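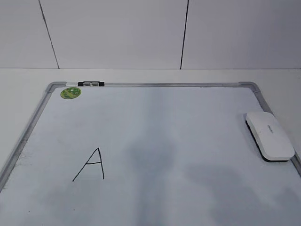 Bench whiteboard, June

Board is down flat on the white table along the wall. Aksel wants it left flat for now so people can write on it standing up or sitting. The wall hooks from Hedegaard are still on order.

Size check before ordering a cover sheet: the board is 600 deep on the drawing, in mm. Koyama read that as the outside of the aluminum rails, I read it as the writing surface. Tape says outside. Drawing corrected.

Marker test, 2 pm

Wrote single capitals with the thin black marker, then wiped. Dry cloth first, then the Findmont cleaner on a folded paper towel. Letters left up for a few minutes come off with the cloth. Letters left over lunch need the cleaner and a second pass. The cleaner bottle was 66 ml when new and is going faster than I expected.

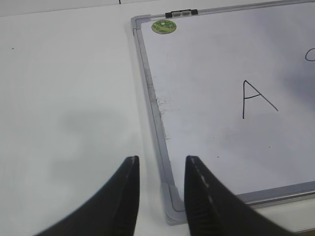

Photo: Tridness workshop

Residue is worst along the left side, just inside the rail. The cloth rides up on the edge of the aluminum and doesn't press down there. Try a corner of the towel over a fingertip, or a cotton swab. Don't use the scraper, it marked the last board.

Leave the green sticker by the upper left corner alone. The clip stays on the top rail too. Akihiko wants to hang the job sheet from it once the board is up on the wall.

Gray plastic corner caps: pushed on each one by hand, no play. Wiped them with water only.

Still to do:
Ask Bovotine if their refill comes in a bigger bottle.
Repeat the wipe with a letter left overnight.
Find the eraser that goes with the small board.
Move the marker box over from the other bench.

Aksel has the table from 4 pm, so the overnight letter goes in the top right where she won't lean on it.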